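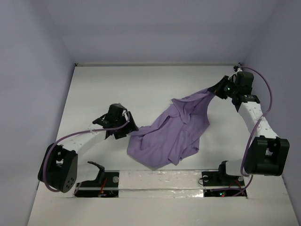
Cloth Folding with Two Arms: Session Guide for Students

Kenideo Robotics Course
Instructor: Judite Esteves
Revised 04/05/2019

This guide covers the folding exercise. Teams of 2 share one station and should allow 74 minutes for the full procedure. Students who have not passed the station safety check may observe only.

Step 1. Prepare the station

Clear the tabletop of tools and spare parts. Move each arm slowly through its full reach and confirm that the cable does not catch on the elbow joint.

Step 2. Spread the cloth

Grip the cloth at two separate points, lift it clear of the table, and draw the arms apart until the fabric between the grippers is taut. Lower it slowly. Repeat with new grip points until the cloth lies flat.

Step 3. Make the folds

Fold lengthwise first. Open both grippers fully before backing away, or the top layer will shift. 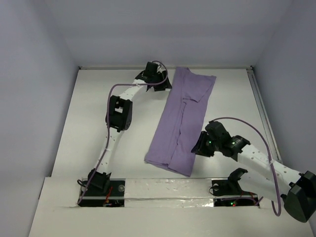

Keep both arms low between folds and avoid crossing one over the other. If a layer slips, return to Step 2 and begin a new attempt.

Step 4. Record the attempt

Enter every attempt in the Pandey log, including those that failed. Each team must submit 30 attempts by the end of September. Use the wrist view to check grip points before closing the fingers.

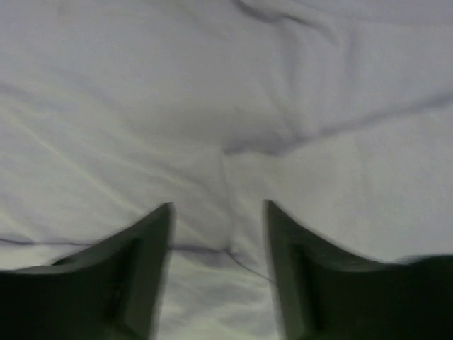 May a team use its own cloth?
Teams may bring a plain cloth of similar size, provided the instructor approves it before the session.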